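FOR IMMEDIATE RELEASE
1/10/18

Clokier puts 17 grippers to work on the dishes

DRORNLEY – Clokier has published its first side-by-side comparison of robot grippers for household chores. It covers 17 models and names no winner, a result the marketing department took bravely.

Every gripper went on the same arm with the same controller, Dremus, and worked through nine kitchen jobs. "The brochures all promise a gentle touch," said test lead Marjan Ebrahimi. "Then you hand them a wet plate." Five models finished the full list. The wine glass budget was revised in April.
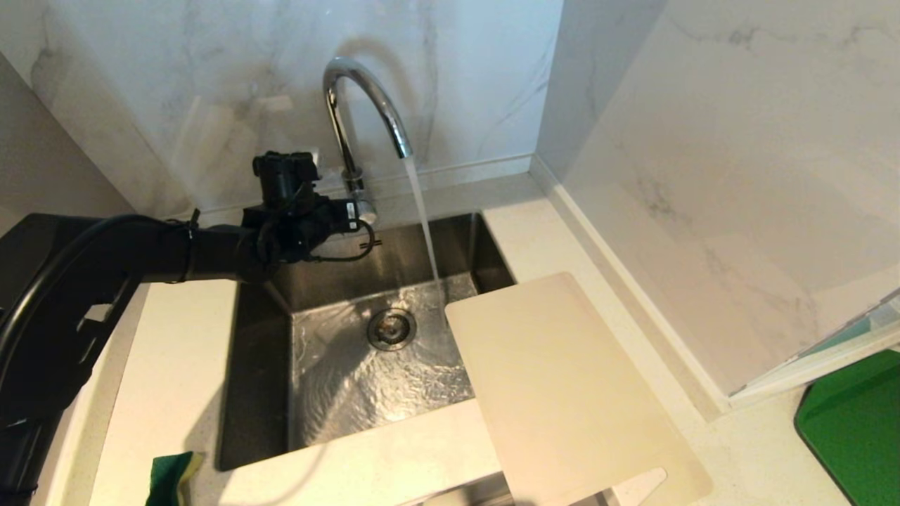

How were the grippers scored?
Each one got 29 attempts per job, and a drop counted as a failure even if nothing broke.

The full tables are free on request from Shahla Salehi at the Clokier press desk, who would also welcome spare mugs.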